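1/ Right, the Delaunay triangulation thing. Four people have sent me the same press piece since breakfast, so I'm doing this once and then going back to marking.

2/ The claim, as it reached most of you: a group at Bendgate has "cracked" a 50 year old problem about joining up points into triangles, and maps, games and weather forecasts are all about to get quicker. I've read the preprint. It does not say that.

3/ Background for anyone who wants it. Scatter some dots on a page. Join them into triangles so that the circle through the corners of any triangle has no other dot inside it. That's a Delaunay triangulation. It's old, it's lovely, and we already know how to do it fast.

4/ In the flat case the fast methods take time that grows like n log n, n being how many dots you have. There's also a proof that, under the usual rules, you can't beat that. So when a headline says "much faster", my first question is which rules got changed.

5/ Rules got changed. The Bendgate result lets you look at the dots beforehand, for as long as you like, and store a table. Then the dots move a little, and the new triangles come out quickly. Fine. Useful even! But the clock starts after the table is built, and the press piece leaves the table out altogether.

6/ How big is the table? Page 31 of the preprint, in a remark, in small type. It grows like the square of n. For a million dots that's a million million entries. I'd like to know whose laptop they had in mind.

7/ Now the bit I keep getting quoted at me, "up to 1378 times faster". I went looking for where it comes from. It's one row in one table, comparing their code with a plain textbook method that rebuilds every triangle from scratch each time a dot moves. I don't know anyone who does it that way outside a second year coursework sheet.

8/ Against Zomisel, the free library most people in this corner use, the speed-up in the same table is 5. On a good day, with small movements. With large movements Zomisel wins, and the text says so if you get to the second half of the paragraph.

9/ A factor of 5 is nice. I'd take it. I would have read an article with that in the headline and been pleased for them.

10/ On "50 year old problem": I can't find it. The preprint cites an open question from a problem session at Dornska, and that's nowhere near 50 years back. My guess is someone in the press office looked up when the first fast algorithms appeared and worked from there. If there's an older statement of the question, send me the reference and I'll correct this post.

11/ What I do believe: the lemma in section 3. It says that if every dot moves by less than a certain amount, only nearby triangles can flip, and it gives a clean bound on how far "nearby" reaches. I checked it on the back of an exam script (a spare one, calm down) and it holds. The argument is short and I hadn't seen it before.

12/ What I'm less sure about: section 5, where they go from the plane to three dimensions. There's a step that begins "by the same reasoning" and I don't think it is the same reasoning. In the plane any two triangulations of the same dots can be turned into each other by flips. In three dimensions you can get stuck. They may have a way round it. It isn't on the page.

13/ Several replies already asking if I've emailed the authors. Yes, this morning, about section 5. Will post whatever they're happy for me to post.

14/ And no, it hasn't been refereed. "Published" in the press piece means "uploaded in June". I put my own drafts up too, they're full of mistakes, that's what they're for.

15/ To the person saying I'm jealous: a bit, of the lemma. Not of the headline.

16/ To the person asking whether weather forecasts will improve: no. Or not from this. Forecasting grids mostly aren't rebuilt this way, and where they are, the triangles aren't what's holding things up.

17/ If you want to read it, start with section 3, then the remark on page 31, then the timing table with the Zomisel column. Skip the introduction. Muting replies until tonight, 60 scripts to go. 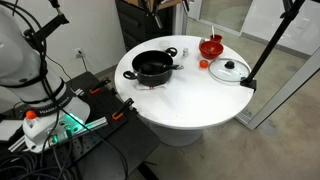
Big black pot, round white table, robot arm on the left.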